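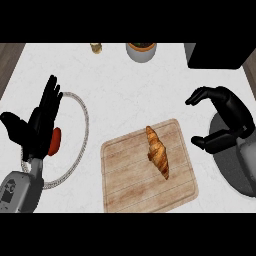

Abb. 3.1 Weiße Marmorplatte von oben, zwei Roboterarme. Computergrafik.

Kapitel 3
Wasser lesen am fremden Fluss

Lernziele
Nach diesem Kapitel können Sie
– einen unbekannten Flussabschnitt in Einlauf, Rinne, Kehrwasser und Auslauf gliedern
– Wasserstand und Trübung einschätzen und daraus Schnur und Fliege ableiten
– einem Gast in wenigen Sätzen sagen, wo er stehen soll und wohin er wirft

Voraussetzungen: Kapitel 1 (Wurfgrundlagen), Kapitel 2 (Schnurklassen). Wer Kapitel 2 übersprungen hat, bitte zurück. Ohne Sinkraten wird das hier nichts.

3.1 Einstieg

Septembermorgen am Rukovside, kurz nach sechs. Nebel, Wasser steigt seit der Nacht, Gäste noch beim Kaffee. Der Guide ist schon unten. Geht einmal den Pool ab, ohne Rute, Hände in den Taschen. Zehn Minuten, mehr nicht. Danach weiß er, wo er anfängt.

Um diese zehn Minuten geht es im ganzen Kapitel.

Die meisten Fehltage auf Angelreisen entstehen vor dem ersten Wurf. Gast kommt an, Anreise in den Knochen, will ans Wasser, watet bis zur Hüfte hinein und steht genau dort, wo die Fische lagen. Rania Sleiman, die am Rukovside die Ausbildung der Nachwuchsguides leitet, lässt ihre Leute deshalb den ersten Vormittag ganz ohne Gerät am Ufer. Nur Notizbuch und Polbrille. Beliebt ist das nicht. Wer es durchhält, zeichnet am Nachmittag einen Pool aus dem Kopf.

3.2 Was ein Pool ist und wo er aufhört

Pool: tieferer, langsamerer Abschnitt zwischen zwei schnellen. Soweit die Definition. In der Praxis unscharf, gerade bei steigendem Wasser, wenn die Rausche oben verschwindet und alles gleich aussieht.

Vier Teile, von oben nach unten:

Einlauf. Schnell, flach, oft gebrochenes Wasser. Sauerstoffreich. Aufsteigende Fische halten hier im Sommer, bei niedrigem Stand vor allem in der Dämmerung.

Rinne. Die tiefe Spur, meist am Außenufer. Farbe dunkler, Oberfläche ruhig. Tagsüber der erste Verdacht.

Kehrwasser. Strömung läuft zurück. Für den Wurf schwierig, weil die Schnur in zwei Richtungen gezogen wird. Anfänger lassen es besser aus.

Auslauf. Wird flacher und zieht wieder an. Fische, die gerade die untere Rausche hinter sich haben, ruhen gern hier. Wird ständig überlaufen, auch von Leuten, die es wissen müssten.

Merken: immer von oben nach unten fischen, ein bis zwei Schritte nach jedem Wurf. Wer stehen bleibt, fischt dreißigmal dieselbe Stelle.

3.3 Wasserstand und Trübung

Am Rukovside gibt es eine Pegellatte unterhalb der Lodge Galtavis. Abgelesen wird morgens und abends, Eintrag ins Buch im Trockenraum. Nicht schätzen, ablesen. Der absolute Wert sagt einem Fremden wenig, die Tendenz sehr viel.

Steigend: Fische ziehen, Standplätze wechseln, Ränder absuchen. Treibgut an der Fliege, lästig.
Fallend nach Hochwasser: meist die beste Phase. Wasser klart auf, Fische stellen sich ein.
Niedrig und klar: lange Vorfächer, kleine Fliegen, Abstand. Früh und spät fischen, mittags schlafen.

Trübung prüft man mit dem Stiefel. Knietief ins Wasser stellen, hinunterschauen. Spitze gut zu sehen: klar. Nur noch ein Umriss: angetrübt. Gar nichts: grosse dunkle Fliege, schwere Spitze, dicht ans Ufer.

3.4 Ein Fangbuch als Datenquelle

Für die Aufgaben am Kapitelende verwenden wir das Fangbuch von Galtavis. Eine Saison, 414 eingetragene Meerforellen. Davon 99 aus dem Auslauf des jeweiligen Pools, also knapp ein Viertel. Viel für einen Bereich, den die Gäste oft in fünf Minuten abhaken. Die Angler haben insgesamt rund 2.895 Stunden am Wasser verbracht, wobei Pausen mal mitgezählt wurden und mal nicht. Deshalb Vorsicht bei Fängen pro Stunde. Standplätze trugen die Guides selbst ein, teils am Abend aus dem Gedächtnis. Auch das im Kopf behalten.

Gerät steht ebenfalls drin, mit Abkürzungen. PR ist eine Rolle von Prantl, PD eine Sinkspitze von Predura. Für die Auswertung brauchen Sie nur die Spalte mit der Sinkrate, die Marke können Sie ignoriern.

3.5 Dem Gast sagen, was man sieht

Lesen ist die eine Hälfte. Die andere: weitergeben. Kurz. Der Gast steht im Wind, versteht die Hälfte, will werfen.

Brauchbar: »Stell dich an den hellen Stein. Wirf schräg runter, auf das dunkle Wasser. Mend stromauf, dann nichts mehr machen.«

Unbrauchbar: Vortrag über Strömungslehre. Auch wenn er stimmt.

Immer Landmarken nehmen, die der Gast selbst sehen kann. Entfernungen in Metern helfen kaum, beim Werfen verschätzt sich fast jeder. Besser: »bis kurz vor den Busch«. Und einmal nachfragen, ob er den Busch meint, den Sie meinen.

Sicherheit kommt vor allem anderen. Watstock, Gürtel zu, Rückweg zeigen, bevor der Gast hineingeht. Bei steigendem Wasser alle halbe Stunde den Ausstieg prüfen. Ausführlich dazu Kapitel 7.

Schlüsselbegriffe
Auslauf, Einlauf, Kehrwasser, Mend, Pegeltendenz, Rausche, Rinne, Standplatz

Zur Vorbereitung auf 3.6
Suchen Sie sich ein Fließgewässer in der Nähe, es darf ein Bach sein. Zwanzig Minuten vom Ufer aus beobachten, dann eine Skizze mit den vier Poolteilen anfertigen. Strömungspfeile einzeichnen. Skizze in die nächste Sitzung mitbringen, Bleistift genügt.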